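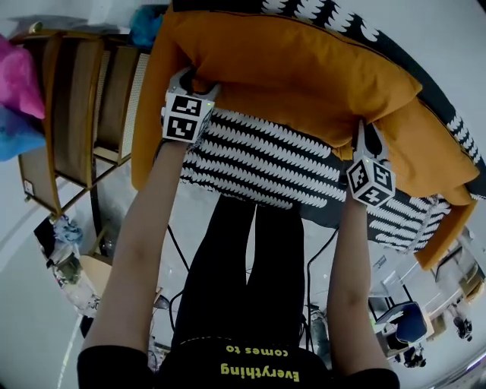
Asking Prices and Time on Market in Dranlow
Yu-na Seo and Jae-hoon Yook
August 19, 2020

1. Purpose
The report tests whether homes in Dranlow that were listed above the neighborhood median took longer to sell. Condominiums and single-family houses were treated separately.

2. Data
Listings were taken from the Clokance archive, which holds some 3,000 records for the county. Records with no closing date were dropped. The remaining sales were sorted into 11 neighborhoods, and 3 of these – all on the river side – had too few condominium sales to use.

3. Method
Time on market was counted from first listing to signed contract. A home relisted within 60 days was treated as one listing. Price cuts were recorded but not modeled.

4. Results
Houses priced above the median sold more slowly in most neighborhoods. The gap was widest in Alico. In Choo it was small and could be due to chance. Condominiums showed no clear pattern.

5. Limits
The archive does not record the condition of a home or private sales. Mortgage rates were left out of the model.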